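A Thursday at the Skesemix open day, Flinitz

I had been meaning to go for years, and when Firnora said they were opening their Flinitz workshop to the public in May I put my name down before I could think of an excuse. It was a lovely walk up from the station, and there was tea!

The Skesemix room is where they teach robot arms to tidy a table. You don't type anything in. A person steers the arms from a little way off, does the job over and over, and every go is saved for the machine to learn from. For tape into tray they want 800 goes before they even try it alone.
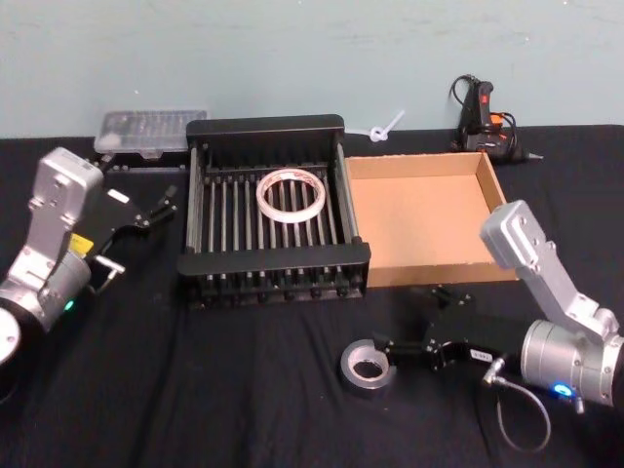
Ostapchuk, reading over my shoulder as I typed this up, wants it added that steering is far harder than it looks, and that 15 minutes of it made both wrists ache.

I can well believe it. We were each allowed 3 tries, and I spent most of my first one working out how far down the table was - you lose all feeling in your fingers, so to speak, and have to trust your eyes. The young woman beside me was very patient and told me to slow down, then to slow down again.

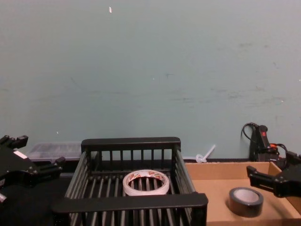

Black tape in the cardboard tray, white tape in the rack.

Afterwards we had a long chat about clumsy goes, which I had supposed they would throw away. Some are kept, as long as the person puts the mistake right, so that the arm learns how to recover as well. By the autumn they hope to have 2,000 saved across all the jobs.

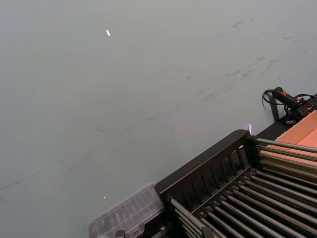
I asked whether the same person does all the steering, and they said no, they swap over every hour, partly for the sake of tired shoulders and partly to get a mix of habits. Left-handers are especially welcome, apparently, so I have left them my telephone number.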